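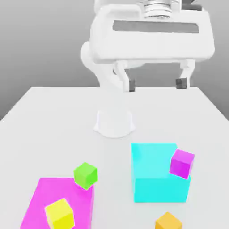 Simulated block handling task, parallel-jaw gripper.

Equipment Planner, Robotics and Automation
Drumia, Plerness site
Full time, fixed term with possible extension
Applications close 12/11/19

Drumia is looking for an equipment planner to join the automation group at Plerness. The person in this role will look after the purchasing plan and equipment budget for our robot handling cells, from the first quote through to acceptance on the floor.

About the group

We design and run small handling cells for sorting, stacking and kitting. Most of our tasks are tried in simulation before any hardware is ordered. The simulation work gives us reach, gripper opening and table size, and those numbers go into the specification that suppliers quote against. At present there are 7 engineers and technicians in the group. Purchasing has been shared among them, and the workload has outgrown that arrangement.

The next program of work is called Matlala. It covers 6 new cells, each with one arm, a gripper, a table, guarding and a controller. Long lead items need to be on order by August. Floor space for the first cells has been set aside in the east bay, and the power upgrade there is already approved.

What you will do

Keep the equipment plan for Matlala up to date, including lead times, delivery dates and payment milestones.
Work with the simulation engineers to turn a tested task into a written specification a supplier can price.
Request and compare quotes for arms, grippers, fingertip pads, tables, guarding and spares.
Prepare purchase cases for management. Any single item over $2000 needs a written case with at least two quotes.
Track spending against budget each month and report differences.
Estimate running costs, including servicing, replacement pads, software licences and operator training.
Arrange freight, receiving and storage.
Attend acceptance tests and hold final payment until defects are closed out.
Maintain the asset register in Zallis, our in-house stores and maintenance system.
Plan for the retirement and disposal of older machines.

You will not be expected to program robots. You will need to read a drawing and a data sheet, and to ask an engineer when a payload or reach figure doesn't look right.

What we need from you

Experience in purchasing, project costing or equipment planning in an industrial, laboratory or similar setting.
Good spreadsheet skills.
Clear written English. Purchase cases are short and are read by people outside the group.
Experience dealing with suppliers on price, delivery and warranty.
A current driver's licence, as the role includes visits to suppliers and to the freight depot.

Also useful

Trade or technical qualification in mechatronics, electrical or mechanical work.
Knowledge of machine guarding and risk assessment.
Experience with leasing as an alternative to outright purchase. We are considering it for part of Matlala and have not yet decided.
Some exposure to robot simulation software.

Conditions

The position is full time, 38 hours per week, Monday to Friday. Start and finish times are flexible outside delivery and acceptance periods. The initial term is two years. Salary depends on experience and will be discussed at interview. Travel is more than 30 days a year, mostly day trips, and a pool car is available. Safety boots and glasses are supplied.

The desk for this role is in the engineering office, beside the simulation team. Parking is on site. There is no bus service to Plerness after the evening shift change.

How to apply

Send a resumé and a cover letter of no more than two pages through the Drumia careers page. In the letter, describe one piece of equipment you helped to buy, what it was budgeted at, what it ended up costing, and what made up the difference. It does not have to be a robot.

Shortlisted applicants will be asked to attend an interview at Plerness and complete a short costing exercise using quotes we provide. A laptop will be supplied for the exercise. Please tell us when you apply if you need any adjustments for the interview or the site visit.

Applicants must have the right to work in Australia. Agency submissions will not be accepted for this position.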